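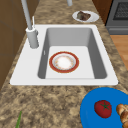
렌사 워쿠는 강가 마을에서 하룻밤만 지내 보면 누구나 우리 일을 이해하게 될 거라고 했습니다. 사람도 물가에 살고 악어도 물가에 사는데, 둘 중 하나만 떠나라고 할 수는 없다면서요. 그 말을 듣고 시작한 모임이 지금의 솜닷데일(Somatdale)입니다!

솜닷데일은 강과 습지 주변에서 사람과 야생동물이 부딪치는 일을 줄이려고 만든 작은 단체예요. 처음에는 직원 두 명이 보트 한 척을 빌려 드레딘 강 하류를 오르내렸고(엔진이 자주 꺼져서 노를 더 많이 저었습니다), 지금은 마을 10곳과 함께 일하고 있습니다. 빨래터와 나루터에 울타리를 세우고, 악어가 알을 품는 시기에는 어느 물길을 피해야 하는지 주민들과 같이 지도를 그려요. 지도는 해마다 7월에 새로 고칩니다.

지난 한 해 동안 들어온 목격 신고는 273건이었습니다. 신고가 오면 오텐트 팀이 현장에 나가 발자국과 둥지를 확인하고, 필요하면 동물을 사람이 드문 상류로 옮깁니다. 오텐트는 저희 현장팀 이름인데, 첫 보트 이름을 그대로 물려받았어요. 밤 신고가 많은 철에는 새벽 네 시에도 전화를 받습니다.

학교 수업도 저희가 무척 아끼는 일입니다. 지금까지 약 1,048명의 아이들이 수업을 들었는데, 질문이 얼마나 많은지 정해진 시간에 끝난 적이 거의 없어요. 악어는 왜 입을 벌리고 쉬는지, 새끼는 누가 돌보는지, 도마뱀이랑 친척인지… 덕분에 저희도 매번 공부를 새로 합니다.

교육 자료는 덱스터 브래니건이 쓰고 그림까지 직접 그립니다. 새로 나온 습지 새 편도 정말 예쁘니 꼭 한번 펼쳐 보세요! 자료는 티게센 자료실에서 무료로 빌릴 수 있고, 방문 수업을 원하는 학교는 문의 페이지에 학년과 인원을 적어 보내 주시면 됩니다.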